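Trarwood Community Boards > Storage, Shelving and Sheds > Cleaning and Repair

Topic: Scuffs on matte white bins - clean, paint or learn to live with it?

Page 3 of the sticky index | Reply | Watch this topic

Re: Scuffs on matte white bins
beigefence
Member, 35 posts
4:10 pm

I've ended up with a set of white storage boxes, some open at the top and at least one open at the front. Second-hand, no labels on the undersides, no name anywhere I can find. They were described to me as "basically Hoani cubes", and I've learned to be wary of the word basically.

The problem is grey marks. Some are on the inside walls, where things have presumably been dragged in and out, and there's a smudgy look to a couple of the flat surfaces that comes and goes depending on where I stand. I've tried dish soap and warm water. I've tried dish soap and warm water with more feeling. The boxes are now very clean boxes with grey marks on them.

Two questions. Is there anything that lifts scuffs off a matte finish and doesn't leave a shiny patch the size of a saucer? And is it worth it, when a new set at Brelell is $35 and I've already spent an afternoon on these?

Re: Scuffs on matte white bins
gumbootgirl
Member, 400 posts
4:26 pm

Bicarb paste, soft cloth, small circles, rinse. Leave it on for a few minutes if the marks are stubborn.

Whatever you do, keep away from the white melamine sponges. I did my whole laundry shelf with one and it now has a very distinguished glossy stripe at elbow height. Guests have asked if it's a feature.

Re: Scuffs on matte white bins
halfaspanner
Member
4:31 pm

Disagree on the sponge. A damp one with next to no pressure is the single best thing for grey rub marks. People go at it like they're sanding a deck and then blame the sponge.

Also bicarb is an abrasive. It's the same crime with a nicer smell.

Re: Scuffs on matte white bins
gumbootgirl
Member, 400 posts
4:35 pm

Bicarb doesn't smell of anything.

Re: Scuffs on matte white bins
halfaspanner
Member
4:36 pm

My point exactly, compared with the sponge.

Re: Scuffs on matte white bins
northshed
Moderator
4:58 pm

Before the sponge war gets its own subforum - beigefence, do you know if the boxes are white all the way through, or white because somebody painted them? Makes all the difference. Coloured-through plastic will forgive a fair bit of rubbing. Paint will forgive you once, and then you've got a hole in the paint.

Got any pictures? Inside walls and edges if you can.

Re: Scuffs on matte white bins
beigefence
Member, 35 posts
5:40 pm

Don't know. I looked very hard at a corner for some time and it looked very hard back. Matte, off-white, a touch creamy in places. Could be plastic, could be a decent paint job on plastic.

The speckly line down the inside of the right wall of the tray is the one bothering me most. The smudge on the tray floor I'm less sure of, it might only be shadow, in which case I apologise to it for the scrubbing.

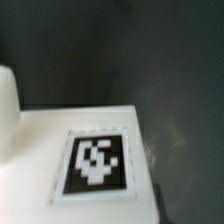
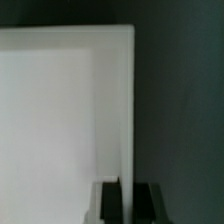
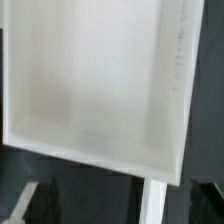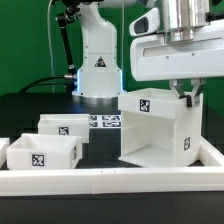 Re: Scuffs on matte white bins
northshed
Moderator
6:02 pm

Ta, helpful. The line on the tray wall looks like wear to me, or residue sitting in wear. If it were only residue your soap should have shifted it. The floor smudge has such soft edges that I'd leave it alone. Take the tray over to a window and turn it around. If the smudge stays put in the room while the tray moves, it's a shadow and you can put the cloth down.

For paint or plastic: get a cotton bud with a drop of rubbing alcohol, find a spot on the underside, and hold it there while you count to ten. White on the bud means paint. Test it somewhere you'll never see, please, and open a window.

Re: Scuffs on matte white bins
verandah_ted_no_relation
Member
6:15 pm

The open-fronted box seems perfectly respectable inside from what I can see of it. I'd put that one out on show and demote the tray to the garage. There, problem solved, that'll be $35.

Re: Scuffs on matte white bins
gumbootgirl
Member, 400 posts
6:21 pm

Agree about the box. The big pale panel in the close-up is nice and even, and I would not let halfaspanner near it.

Re: Scuffs on matte white bins
tinlidtuesdays
New member
6:44 pm

Hi all, first post. I painted a set of cubes like the open-fronted one in October and my advice would be don't. Bare plastic needs a primer that sticks to plastic, the primer needs a scuff with sandpaper, and by the time you've sanded the inside corners of a cube with your hand folded up like an envelope you will have developed views about cubes.

If you must, use 1,000 grit and wet it. I started with something coarser because it was in the drawer. The scratches came through two coats and then a third coat, which I applied mainly out of spite.

Mine are in the pantry now with onions in them. The onions haven't commented.

Re: Scuffs on matte white bins
halfaspanner
Member
6:52 pm

Welcome. Good post, wrong conclusion. You don't have to paint the inside at all. Cut a piece of shelf liner for the floor of each bin, and then the floor is the liner and you can throw it out when it gets grubby. Same for the tray wall if the line really bugs you, a strip of the stick-on stuff.

Re: Scuffs on matte white bins
gumbootgirl
Member, 400 posts
6:55 pm

Stick-on liner leaves glue when it comes off. Then you're here again asking how to get glue off a matte finish, and I'm here again saying bicarb.

Re: Scuffs on matte white bins
halfaspanner
Member
6:57 pm

With a bit of cooking oil. On that we may agree.

Re: Scuffs on matte white bins
gumbootgirl
Member, 400 posts
6:59 pm

Oil first, then the bicarb. I'm going to have to lie down.

Re: Scuffs on matte white bins
southofthecreek
Member
7:20 pm

Different question for the OP, what's going in them? You've got three open-topped ones on the left in the wide picture, plus the open-fronted one, and those do different jobs. Open tops are for things you grab a handful of: pegs, batteries, cables, the small hardware you keep because it came with something. Open fronts want things that stack or stand up, or you reach in for one tea towel and the rest follow you out.

If it's cables in the tray, leave the marks. There'll be fresh ones by the end of the month. I used to clean mine every spring and have since taken up not doing it.

Also watch the black tabletop. White bins on a black surface will show you every single speck on both. I had that arrangement in my craft room for a year and dusted more than I crafted.

Re: Scuffs on matte white bins
beigefence
Member, 35 posts
7:48 pm

Mostly craft things. Paint tubes standing up in the open-fronted one, paper offcuts in the open tops, and the tray was going to be for whatever I'm using that day, which in practice means scissors, glue and an old receipt.

So yes, I take the point that I'm polishing a bin so I can put a glue stick in it.

Re: Scuffs on matte white bins
verandah_ted_no_relation
Member
7:55 pm

We've all polished worse. Does anyone use that Dostard cream for plastics any more? My local shop keeps it behind the barbecue covers. I can't remember if it was good or if I just liked the tin.

Re: Scuffs on matte white bins
northshed
Moderator
8:03 pm

It's fine on gloss. On matte it'll leave a sheen, same complaint as the sponge. You liked the tin.

Re: Scuffs on matte white bins
beigefence
Member, 35 posts
9:12 pm

Results are in.

Did the cotton bud on the underside of the tray. Bud came away clean, so I'm calling it plastic all the way through, or paint of a quality I've never been able to afford.

Did the window test. The floor smudge faded to almost nothing when I turned the tray. Possibly there's still a faint bit of something there but I've decided not to look.

Then, in the interests of peace, I did the top half of the marked wall with gumbootgirl's paste and the bottom half with halfaspanner's sponge, damp, hardly any pressure. Most of the grey has lifted from both. A few fine scratches left in both. If I tilt it under the lamp the sponge half is very slightly shinier, and the paste half has paste in the corner.

Re: Scuffs on matte white bins
halfaspanner
Member
9:15 pm

Very slightly.

Re: Scuffs on matte white bins
gumbootgirl
Member, 400 posts
9:15 pm

SHINIER.

Re: Scuffs on matte white bins
northshed
Moderator
9:30 pm

An old toothbrush gets the paste out of the corner. Rinse it twice or it dries to a chalky line and you'll think the scuff's come back.

I'll leave this open for anyone with a better method for the fine scratches. Melamine sponge arguments to the existing thread please, it has plenty of room.

Re: Scuffs on matte white bins
tinlidtuesdays
New member
9:41 pm

Is there an onion storage section?

Re: Scuffs on matte white bins
northshed
Moderator
9:44 pm

Under Pantry, second one down. Read the rules about garlic first.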